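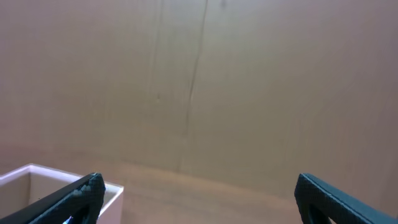 Wrist view, fingers open, white box at left, tan panel behind.

21st October – Fotier gripper kit, bench review

Mounted the kit on the Hiltia arm. Adapter plate needed 6 screws; the bag held four, made up the rest from stock. Wrist cable is short by a hand's width once joint five turns past centre. Have asked Flandano for the longer one.

Ran 104 open/close cycles with no load. No faults logged. Finger travel repeats well enough for box work; the quoted grip force is still unchecked.

Wrist camera: focus is on the soft side at this range. The dark seam in the panel comes out sharpest. The line where panel meets tabletop is poorly defined, so the edge finder may need a higher threshold – try 41, default is 14.

Colour setting left alone. White box reads slightly pink to lavender in places.

Still to do: grip force, pad wear, cable. Trial licence runs to February. Căpraru quote not in yet, so no price comparison.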